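Torkness police open day: what we were shown, and what we weren't

The queue went back to the bus stop by the time the doors opened at ten. The force had sent out 381 free tickets for its first open day since the new custody building went up on Pidono Road, and most of the people holding them seemed to have turned up. I went because I have written about complaints against this force for years and had never been let past the front desk.

We were taken round in groups of 16. Ours began in the custody suite, which has 22 cells, all of them clean and all of them empty, the day's arrests having been sent to Sala. Our guide, a cheerful sergeant, shut us in one for a minute with the light on. Children loved it. I asked how long people are usually held before they see a solicitor and was told it "varies a lot". I'm sure it does. I had hoped for a number.

Next came the control room, seen through glass. A screen on the wall showed average answering times for emergency calls, and they looked very good. There was no figure for how long it then takes a car to arrive, and when a man in our group asked for one he was handed a leaflet about reporting crime online.

The part I had come for was the talk on body-worn video. The force says every officer on patrol now carries a camera and that recordings are kept on a system called Clornum, where any change leaves a trace. Fine, as far as it goes. But officers still switch the cameras on and off themselves, and in the complaints I have followed the trouble was nearly always a missing recording – a flat battery, a button not pressed, a file that never reached the server. I asked how many complaints last year had turned on footage that didn't exist. The speaker promised to find out and took my email address. I have heard nothing yet.

There was a short session on disclosure too, meaning what the police must pass to the defence. The slides were clear and the woman giving them plainly knew her job. She said her team had 19 staff for the whole county. She didn't say how many there ought to be, and two people behind me, who I think were legal clerks, laughed out loud.

Lunch was a burger van in the yard, next to the dogs. The dogs were excellent.

We finished upstairs in the digital unit, where phones and computers taken as evidence are examined. The backlog is "coming down", from what to what we weren't told. 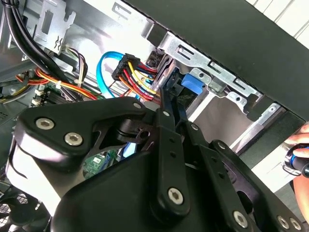
Getting there and getting in

Tickets are free but have to be booked through the force's website, and you need photo ID at the door. Bags are searched. The car park is closed to visitors, so take the bus from the station. The tour lasts most of the morning and there are stairs, though a lift is available if you ask at the desk. Another open day is planned for May. Bring your questions in writing and ask for the answers the same way.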